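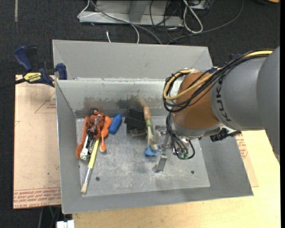 Pirjo Toivonen would like it stated at the outset that a bin-picking method is only as good as the objects it has never met, and that she would sooner read a modest figure on unfamiliar items than a high one on a catalog the system has memorized. The Grestari evaluation package was prepared with that view in mind.

Grestari Grasp Evaluation Package
Supplied by Oksanen Laboratory Equipment

Overview

Grestari is a grasp-planning module and test protocol for research groups working on picking from mixed, cluttered bins. The module proposes grasps for a two-finger gripper from a single depth image. It does not require object models, and it does not need to be told how many items are present. The protocol sets out how objects are placed, how attempts are scored, and when a bin is considered finished.

Method

Grasp candidates are sampled over the visible surfaces of the pile and ranked by a learned quality score. The highest-ranked candidate that can be reached without touching the bin walls is carried out. After a failed attempt, the region around the failed grasp is given a lower weight for the next two attempts – a simple rule, but one that accounts for most of the gain over the earlier Damow planner.

Training used simulated piles only. The published configuration samples 1000 candidates per image; a setting of 2000 is available for sites with faster hardware, although the benefit was small in our own trials.

Results

The reference trial was run at the Nultham site under Santeri Kuusisto and comprised 2608 grasp attempts on household and workshop items that were absent from training. Of these, 223 were recorded as failures. An attempt counts as successful when the item is lifted clear of the bin and released in the receiving tray. Lifting two items together is scored as a failure, even when both reach the tray.

Thin items lying flat against the floor of the bin remain the most difficult class. Items resting against a wall are the next most difficult. Users whose work centers on either case should review the attempt log before ordering.

Package contents

Planner software, single-site research license
Printed and electronic protocol, including scoring sheets
Object placement templates
Full attempt log from the reference trial
Calibration target for wrist-mounted cameras

Not included

Robot arm, gripper, depth camera, bin, and test objects.

Version

Protocol text last revised November 12, 2021. Corrections to the scoring section were contributed by Orvokki Hyvönen.

Ordering

Requests for quotation should name the arm, controller, and gripper in use. Technical questions may be addressed to Veikko Turunen at Oksanen – please include the planner log file where one is available.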